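# Adbergハンドキットの取り付けから把持の調整まで

最終更新：2026年7月4日

Adbergのハンドキット(平行開閉の2指グリッパーと手首カメラのセット)をDarnikの双腕機に取り付け、Ganedlowで小物をつかめるようにするまでの手順です。キットはEstevesの通販で購入しました。貸与品ではありません。付属の説明書は英語のみで、配線と原点出しの順番が少し分かりにくいため、実際に作業した順に書き直しています。

対象は、Darnikのアームをすでに動かせる人です。アーム本体の設置や非常停止の配線は扱いません。

## 用意するもの

- Adbergハンドキット(左右それぞれに1セット)
- Darnik用の変換フランジ(別売)
- 六角レンチ(キットに付属するが、短いので長いものがあると楽)
- 結束バンドと面ファスナー
- つかむ練習に使う小物
- Ganedlowの入ったPC

変換フランジは本体の箱に入っていません。Estevesの商品ページでは関連商品の欄に小さく出ているだけで、私は最初に買い忘れました。フランジがないとネジ穴の位置が合わず、作業はそこで止まります。

## 1. フランジを付ける

アームの電源を切り、手首を作業しやすい高さに下ろしておきます。電源を切ると関節が下がる機種なので、肘の下に台を入れてから切ってください。

フランジには位置決めのピンが出ています。ピンを手首側の穴に入れ、手で押して隙間がなくなったところでネジを仮止めします。ネジは対角の順に締めます。1本だけ先に締め切ると、フランジが少し傾いたまま固定され、あとのカメラ校正で原因の分からないずれになります。

左右のフランジは同じ部品です。ピンの向きだけが左右で逆になるので、片方が入らないときは半回転させてみてください。

## 2. グリッパー本体とカメラを載せる

本体をフランジに載せ、側面からネジで固定します。カメラはその上のステーに付きます。ステーの角度は3段階で、出荷時は真ん中です。机の上の小物を扱うなら、いちばん下向きの位置に変えておくと指先がよく見えます。棚の奥に手を入れるような作業では真ん中のままで構いません。

角度を変えたら、ステーの根元のネジも締め直します。ここが緩んでいると、アームを速く動かしたときにカメラだけ遅れて揺れます。

## 3. ケーブルの取り回し

ケーブルはグリッパー用とカメラ用の2本です。コネクターの形が違うので挿し間違いは起きません。問題は長さの余らせ方です。

1. 手首を右いっぱいに回す。
2. その姿勢でケーブルが張らない長さを取る。
3. 左いっぱいに回し、たるみが指の前に出てこないか見る。
4. 前腕に面ファスナーで仮止めする。
5. もう一度左右に回してから、結束バンドに替える。

最初から結束バンドで留めると、だいたい切ってやり直すことになります。カメラのケーブルは硬めで、きつく曲げると映像が途切れました。曲げる部分はゆるい輪にしておくのが無難です。

## 4. Ganedlowでの登録

PCとアームの電源を入れ、Ganedlowの「デバイス」画面を開きます。左右のハンドが一覧に出るまで少し待ってください。片方しか出ないときは、両方とも初期IDのままになっています。片側のケーブルを抜き、残った側のIDを2に変えて保存し、抜いた側を挿し直すと両方が並びます。

登録が済んだら、名前を「左」「右」に変えておきます。初期の名前は製造番号で、あとから見てどちらの腕か判断できません。

カメラも同じ画面で割り当てます。プレビューを見ながら手首の前で手を振り、動いたほうを対応する腕に紐づけます。左右が逆のまま進めても警告は出ないので、この確認は省かないでください。

## 5. 原点出し

指の間に何もない状態で「原点出し」を押します。指が閉じ切り、次に開き切って止まれば終わりです。開き切った位置が100、閉じ切った位置が0として記録されます。

途中で止まる場合は、指先のネジが出っ張って相手側に当たっていることがあります。指を交換した直後によく起きます。ネジの頭が沈むまで締めて、もう一度実行してください。

原点はPCではなくハンド側に保存されます。別のPCにつないでもやり直す必要はありませんが、指を別の形に替えたときは必ず取り直します。

## 6. 把持力を決める

Ganedlowの把持力は0から3000までの数値で指定します。単位の表示はなく、説明書にも換算表はありません。初期値は3000で、小物には強すぎます。紙箱なら角がつぶれます。

私は次のように決めています。

1. 値を500にする。
2. 対象を指の間に置き、閉じる。
3. 机から少し持ち上げ、その高さで止める。
4. 手首をゆっくり傾ける。
5. 滑ったら値を少し上げ、机に戻して2からやり直す。

傾けて滑らなければ、その値を対象ごとに保存します。木の細い棒、樹脂のブロック、光沢のあるケースでは必要な値がそれぞれ違い、共通の値でまとめようとすると、どれかが滑るか、どれかに跡が付きます。

「閉じる速度」も同じ画面にあります。軽いものは、指が片側だけ先に当たると倒れたり逃げたりします。速度を下げると直ることが多く、把持力を上げる前に試す価値があります。

## 7. 練習の順番

いきなり丸いものから始めると、設定が悪いのか持ち方が悪いのか区別がつきません。次の順をすすめます。

### 角のあるブロック

平らな面が向かい合っているものを選び、面と指を平行にしてつかみます。L字形のように凹みのある部品は、指が凹みの側に入ると片持ちになって回ります。外側の平らな面どうしを挟める向きに手首を回してください。

小さなブロックを並べて置く場合は、指の厚みが入るだけの間隔を空けます。キットの指は根元に向かって厚くなるので、先端の厚みだけで判断すると隣を押してしまいます。

### 細い棒

指の先端で持つと棒が傾きやすいため、少し奥まで入れてから閉じます。双腕で使うなら、片方の腕に棒を持たせたまま待機させ、もう片方で別の物を扱う練習もしておくとよいです。待機側の把持は、Ganedlowの「保持」を入れておかないと、操作対象の腕を切り替えたときに力が抜けます。この設定は初期状態でオフです。

### 丸みのあるケース

いちばん手間がかかるのがこの形です。イヤホンの充電ケースを大きくしたような、角の取れた光沢のある樹脂の物を想定します。

蓋の部分を左右から挟むと、面が丸いので指の力が上下に逃げます。少しでも高さがずれていると、閉じる途中で上か下に抜けます。蓋より下の胴が一段細くなっている形なら、胴の側面を挟んでください。蓋の張り出しが指の上にかかり、下に抜けにくくなります。

手順は次のとおりです。

1. 指を大きめに開き、蓋の幅より広いことを確かめる。
2. 胴の高さまで手首を下げる。
3. カメラの映像で、対象が左右の指の中央にあるか見る。
4. 速度を落として閉じる。
5. 両側の指が当たったところで一度止める。
6. 把持力を保存した値にして、持ち上げる。

3の確認では、対象の輪郭より、左右の指との隙間を見比べるほうが合わせやすいです。白い物は照明が当たると縁が飛び、輪郭が読みにくくなります。露出は自動のままでなく、対象を映した状態で固定しておきます。Ganedlowでは「カメラ」→「露出」→「現在値で固定」です。縦長の照明や窓が背景に入る置き方だと、固定する前に明るさが引っ張られるので、一度手首を下に向けてから固定してください。

光沢面に付いた指の脂は滑りの原因になります。設定を触る前に、対象と指の内側を乾いた布で拭きます。これだけで把持力の値をかなり下げられた物もありました。

## 8. うまくいかないとき

**閉じる途中で「過負荷」と出る**
把持力の値が小さいまま速度だけ高いと、当たった瞬間の反動で出ることがあります。速度を下げます。それでも出るときは、ケーブルが指のリンクに挟まっていないか見てください。

**持ち上げると片側に傾く**
指の当たる高さが重心から外れています。手首を少し前後にずらしてつかみ直します。指先のネジが片側だけ緩んでいても同じ症状になります。

**映像が遅れる**
左右のカメラを同じUSBハブに挿していると遅れました。別々の口に挿し替えたところ直っています。ハブを使う必要があるなら、解像度を一段下げます。

**相手の腕に当たりそうになる**
Ganedlowの干渉チェックは、Darnikのアームの形は知っていますが、カメラのステーは計算に入れていません。「形状」画面でハンドの上側に余白を足してください。ステーをいちばん下向きにしている場合は、前側にも余白が要ります。

## 9. 使ってみた評価

取り付けは難しくありません。フランジの精度がよく、ハンドを外して付け直しても、カメラの校正がそのまま使えました。指の剛性も十分で、角のある物なら初日から安定してつかめます。

不満は3つあります。把持力に単位がないこと、ケーブルが硬いこと、指の内側に貼る滑り止めが別売であることです。最初の点については、9月にGanedlowの更新が予定されているとEstevesの商品ページに書かれていますが、換算表が付くのかどうかは分かりません。

既存の双腕機に手首カメラごと足したい人には合っています。片腕だけで、カメラも別に持っているなら、グリッパー単体の構成で足ります。どちらの構成でも変換フランジは別売なので、注文時に一緒に選んでください。

## 10. 片付けと保管

作業を終えるときは、つかんでいる物を机に下ろし、指を開いてから電源を切ります。このキットは電源が切れても指の位置を保ちますが、挟んだまま長く置くと、柔らかい物には跡が残ります。

両腕とも何かを持っているときは、下ろす順番を決めておくと手首どうしの接触を避けられます。私は手前の腕を先に下ろし、十分に引いてから奥の腕を動かしています。
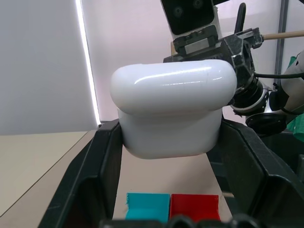 電源を切ったあとは、肘の下の台を戻し、ケーブルの仮止めが緩んでいないかを見て終わりです。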